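Home Gallery Kitchens Small Flats Guest Book Contact
Search this site Enter keyword Go

The Small Kitchen in Harngate

Last updated: 27 March 2018

Welcome to my gallery page about the kitchen in our flat in Harngate. We moved to Szénási Street in January, and the kitchen came with everything already built in. I like to write down how we use it, because a small kitchen must be arranged with some care. I paid 680 for the table from Prultwood, and it is still the best thing I bought for this home.

The table has a pink cloth with pale lines and small white squares. When I put the cutlery in order, I take everything out of the basket and lay it on the cloth. Ladle, peeler, chopsticks, fork and spoons, all together. My favorite is the spoon with the light blue handle. 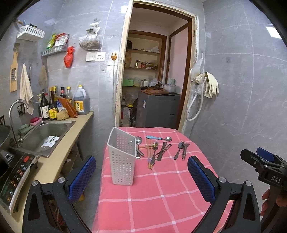

How often should a utensil basket be washed?

Once every two weeks is enough for most families. Use warm water and a little dish soap, clean the bottom with an old toothbrush, and let the basket dry completely before you put the spoons back.

The white basket is tall and has small square holes on the front. I bought it at the Kotari shop for 18, together with a drawer divider which was too wide and had to go back. On normal days the long things stand at the back and the short spoons in front, so my hand finds them quickly when the soup is cooking.

The sink is in the beige countertop, along the side of the room. It is stainless steel, with a high curved faucet, and even my big pasta pot goes under it without a problem.

Next gallery: the hallway shelves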